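Ticket 398 -- Arcombe portal, photo uploads stuck
Opened 10 May 2019
Status: waiting on customer

Hi again, me from the Lavoie office. The upload thing is back! I can log in fine, I can open a job, I can type notes until the cows come home, but the minute I attach a photo the bar crawls along to 10 per cent and sits there. Then I get error 101 and a grey screen.

Tried so far: cleared the cache, signed out and in again, swapped browsers (same in both), and turned the Ceridow plug-in off, because that was the culprit in October. No joy. I also shrank one picture right down to see if size was the trouble, and that one went through on the second go -- colours a bit flat, but it's there.
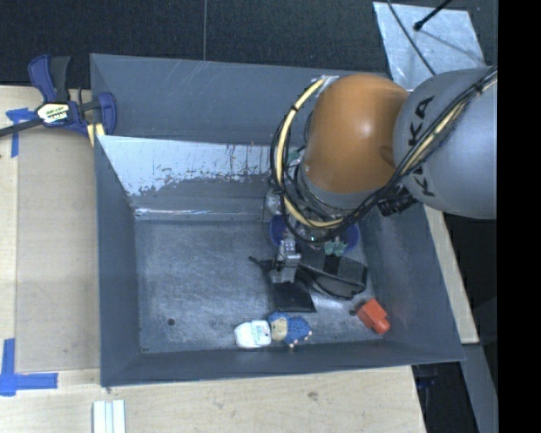

Attachment 2: KUKA arm over the grey metal bin, small copy

The full-size copy of the same photo still won't budge. My favourite theory is that somebody has changed the upload limit on your end, but the help page still shows the old one, so maybe I'm barking up the wrong tree.

Update, after lunch: tried it off my phone with the wifi switched off, and got error 101 again. So I don't think it's our network. Could you check the Sarkis server logs for this morning and tell me what the limit is set to now? Happy to stay on the line while you poke at it.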